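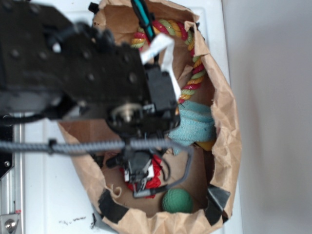

*Gripper going into the paper bag, red rope toy underneath.*

24/02/2019

Comment cards, second pass. Good day!

The last box from Stonuvow is transcribed, so the full set now stands at 1,492 cards. Every one was written by a visitor on the way out of the "Things We Argued About" show, and every one answers the same prompt: *Was there anything here you think should not have been on the wall?* I went in expecting a pile of yes and no with a few rants on top. They're so much better than that. People wrote on the back, up the margins, over the printed logo. One person drew a floor plan to show where they'd turned around and walked back to read a label again.

Coded so far: 522. I'm keeping Ilgın's scheme from the pilot with one change. Her codes were

- REMOVE (take it down)
- KEEP (leave it, no conditions)
- KEEP+ (leave it, add or change something)
- OFF (doesn't answer the prompt)

and I've split KEEP+ in two, because it was swallowing everything. KEEP+label is for people who want more words next to the thing. KEEP+reply is for people who want somebody who disagrees to get wall space beside it. Those are very different wishes and I was annoyed with myself for lumping them together all through the first box. Went back and recoded from card one. Took most of the morning and I'd do it again.

REMOVE is small. Only 38 of the coded cards, and when I read those in one go, a good part of them object to the lighting or the height of the case (a wheelchair user makes a very fair point about the pamphlet table, passing that on to the Trurkska people tonight). I don't want to make a claim from this yet. These are people who paid to get into a show with that title, so of course they lean a certain way. Write that at the top of every chart, please, everyone, me included.

Card I can't stop thinking about, copied exactly:

> I hated the poster by the stairs. I came back with my father so we could hate it together and he liked it. We are still talking about it in the car park.

Coded KEEP, with a note. Chie thinks it should be OFF, strictly, as the writer never says whether it should be up. She's probably right by the letter of the codebook! But coming back a second time with your father looks to me like an answer. Left it flagged for the check.

**Agreement check with Chie**

We each took the same stack and coded it without talking. Trouble spots, in the order we hit them:

1. Sarcasm. "Oh yes, take it all down, leave us the gift shop." I had KEEP, she had REMOVE, and we both laughed when we turned the sheets over. New rule: if both of us read it as sarcastic, code the meaning. If only one of us does, code the words and flag it.
2. Cards from school groups. Four or five in a row in the same wording, so somebody was clearly copying a neighbor. Keep them all, but mark them as a run.
3. Cards that argue with an earlier card. I love these. The box by the exit was clear plastic and people could read the top one before they dropped theirs in. So our answers aren't independent of each other, and that has to go in the write-up. Chie says the Nagano version should use a closed box. I'd like to try both, alternating — closed in the morning, clear after lunch — and see if the tone shifts.

Still disagree on: whether a question mark alone counts as an answer. There are two of those. Parked.

**On the spreadsheet**

Osen keeps turning card numbers into dates when I paste. Fix for anyone else hitting it: set the column to text *before* pasting, then paste without formatting. If you do it afterward the numbers are already gone and you get to look them all up again by hand, as I did with the whole of tray C.

Also, "KEEP +label" with a space and "KEEP+label" without are being counted as separate codes. No spaces from now on. I cleaned up mine, haven't touched Ilgın's.

**Next**

- Finish box two, start on three. The handwriting in three is rough, bring the good lamp.
- Ask Ilgın for the pilot cards, the paper ones. I want to see if the margin writing was there too.
- Draft the closed box / clear box plan for Nagano and get it to Chie well before April.
- Find out which poster was by the stairs. The hanging list says one thing and the cards describe another, and I've now got eleven people with strong feelings about it.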